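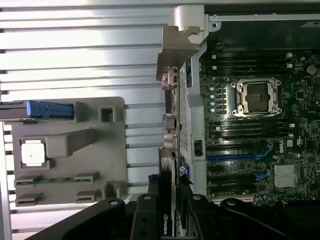 Re: Workstation teardown task, Moswood Student Robotics Club

On the club list, the Drundell section wrote:
> Will the chassis be supplied with the graphics card in place?
> Our members have practiced only on bare boards.

Dear members,

The card stays in. Teams should plan their approach to the board with it standing in the chassis. The CPU socket is empty, and no team will be asked to fit a processor.

Both banks of memory slots are within the task area. Each run is limited to 13 minutes, and the gripper must not rest on the board at any time.

Please send your section's entry form to the Magesa office before the end of June. The office can accept 16 teams.

Moswood Student Robotics Club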